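Hatia Putting Log: data card

Version 7. Maintained by Yolandi Buthelezi. Questions and complaints go to the same address.

What this is

A table of 1626 putts hit by club players on two practice greens, Demeo and Gaber. Each row is one putt. The columns are green, player code, starting distance in feet, slope (up, down, flat), result, and distance left if missed. Files are CSV, one per green, plus a player sheet.

People keep asking whether this is a small version of tour data. It isn't close. Starting distances were paced off until version 4 and taped after that, and the column "dist_method" tells you which. I would not trust any pace-off number past 20 feet, and I have my doubts about the short ones.

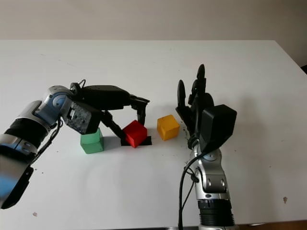

The "slope" column is one person's opinion, made standing behind the ball. When a second person graded 200 of the Gaber putts without seeing the first set of grades, they agreed on most of the uphill ones and argued over nearly all of the flat ones. Both sets are in the file (slope_a, slope_b). Please don't average them.

Known problems

Demeo was recored in September. Rows before and after that are not the same green in any useful sense, and "green_state" is blank for the week in between.

Players knew they were being logged. Some took a lot more time over the ball than they do on a Thursday evening with money on it.

Gimmes were supposed to be putted out. The make rate inside three feet looks too good to me -- draw your own conclusions.

Putts marked "lip" were scored as misses. Version 5 had 400 rows where the flag and the result disagreed. Those are fixed, or at least they agree now. 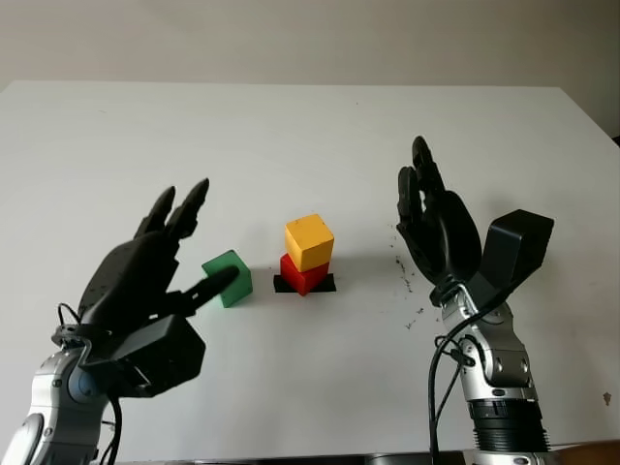
Strokes gained

There is no strokes gained column and I won't be adding one. The Wokico branch has one, built on a baseline for far better players on faster grass. Its numbers make every person in this file look hopeless, and they don't tell you who putts better than whom any more clearly than the raw makes do.

Use

Fine for teaching, for plotting, for settling a bet about distance control. Not fine for selling anyone a putter. If you publish a make rate, give the green and the version with it.

Changes in version 7

Two duplicate player codes merged
"left_ft" is now blank on made putts; it used to be zero
Gaber rows sorted by session, then by order hit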